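I sold my car in the spring and have been taking the bus to work in Irnstead since then. A few people asked how it's going, so I'm putting it all in one thread.

The route is the 84. I get on at the library and ride nine stops. Door to door it takes longer than driving did, mostly from the walk at the far end.

A monthly pass is $102. My car insurance alone was more than that, before gas and parking. I have not done the full math and don't plan to.

Mornings are easy. The 6:50 is almost always on time and there are seats. The 7:20 is full of high school kids and you will stand. If you start at 8 like I do, take the 6:50 and drink your coffee at work.

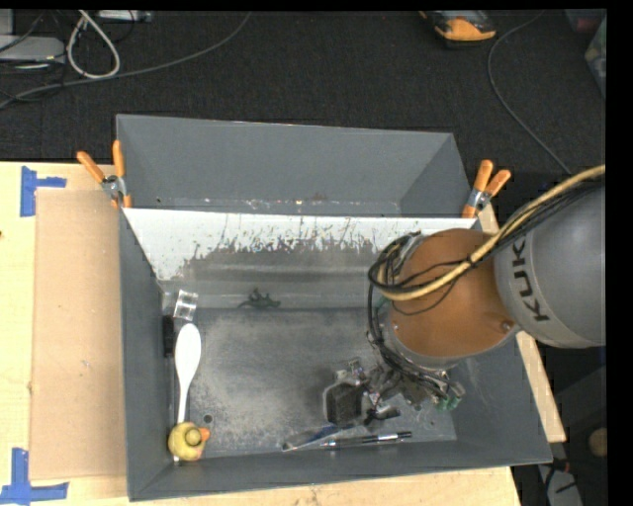 Gray bin, orange clamps on the back corners.

Evenings are harder. There is a gap after 5:40, and if I miss that bus I wait or walk down to the river stop, where a second line comes through. Koen Timmermans told me about the river stop. I rode for a month without knowing it existed.

The posted schedule at my stop is out of date. Use the one on the transit office's website. The app shows buses that don't come. I deleted it in June.

Things I carry now that I didn't before: a rain jacket that folds into its own pocket, a paperback, a spare pair of socks. I tried carrying an umbrella and left 2 of them on the bus. One came back from lost and found.

Lost and found is at the main depot, side door, open until 4. Bring a description of the item. They will ask what color the handle is.

Groceries took some planning. I used to do one big trip. Now I stop at the small market by the library most evenings and buy what fits in a backpack. We waste less lettuce. We also run out of milk more.

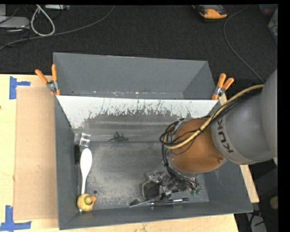

KUKA arm reaching down over the bin, cables along the top.

Heledd Gape asked about winter. I haven't done one yet. The shelter at my stop has a roof and one side wall, and the wind comes from the other side. I bought better gloves. Will report back in November.

Delia Ene asked if I miss the car. Yes, on Saturdays. My sister lives out past the county line and no bus goes there. I've rented a car for that a couple of times and gotten rides the rest.

Reading is the part I like most. I'm on my fourth library book since May, and before this I hadn't finished one in a couple of years.

If anyone else rides the 84 from the east end, does the early bus still skip Mill Street when school is out? The driver and the sign say different things.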